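September, after lunch

Notebook, Plarnley plot, continuing from the page with the coffee ring.

Went out to look at the seed mix quadrats on the old railway sidings. The idea, for whoever inherits this notebook, is that we stop pulling up everything with a foreign passport and see what the place does if left mostly to itself. Yip is the half we weed. Reltarlow is the half we don't. The names came from a previous project and refer to nothing, so please stop asking.

Reltarlow looks terrible and is full of bees. Yip looks like a brochure and has one beetle, which I may have carried in on my sock.

Quadrats 1 to 7 done on the Reltarlow side. Butterfly bush is up again in most of them, goldenrod leaning on it, some kind of willowherb I keyed out twice and got two answers. Wrote down the first. Tree of heaven seedlings in quadrat 4, all under knee height. Last year I would have had them out before the kettle boiled. Left them, per the plan, and felt like a man watching his neighbor park badly.

Gravel is hotter than I allowed for. The soil probe won't go in past the clinker layer, so the moisture readings are really readings of the top inch of old cinders plus my optimism. Marked them with a P in the margin (P for poor). Do not average the P readings with the others. I did this in spring and got a lovely smooth curve that meant nothing.

Yip side: weeding took 120 minutes, which is time we never cost properly when we talk about "restoring" anything. The native grass plugs are hanging on along the north fence and have given up everywhere else. We put in 500 of them. I am not going to write down how many are left until I've had a proper go at counting, on my knees, in a better mood. The bare patches are filling with the same willowherb, whichever one it is.

Drafted the paragraph for the Nararow newsletter while sitting on the wall. They want something "hopeful but balanced." First version was balanced. Second version was hopeful. Will staple them together. The difficulty is that every sentence wants to say whether the plants are good or bad, and the plants have not been consulted. Crossed out "invader" three times and put "newcomer," which sounds like they've joined the choir. Went with "species that arrived recently." Dull, fine.

Also crossed out "pristine." The site was a coal yard. Before that it was a different coal yard.

To do:
Re-key the willowherb with fresh leaves, and somebody else's eyes.
Pollinator walk on both halves at the same hour. Doing Yip at nine and Reltarlow at noon was stupid and I have only myself to blame.
Ask the rail people whether the sidings were ever sprayed. If they were, half of what I wrote in June needs a footnote.
New string. The mice like the old string.
Decide what we do about the tree of heaven before it decides for us. My vote is leave until next fall and measure. I know how that vote sounds.

Left the last page open at the bench for comments, as usual, pencil only.

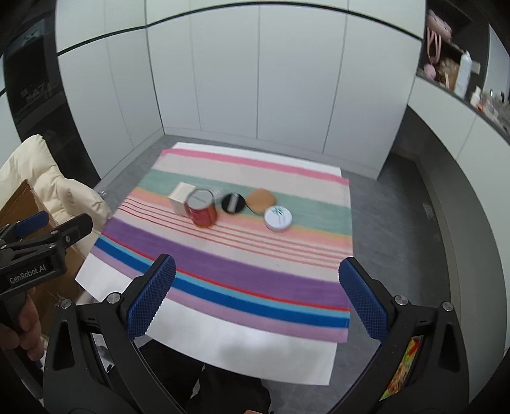

Waldemar Mazurek: I'd take the tree of heaven out of quadrat 4 now and leave the rest alone. You can learn plenty from the goldenrod without also learning what those roots do to the wall. And the willowherb is the first answer, I'm fairly sure, though I'd want to see the seed pods before you put it in the newsletter.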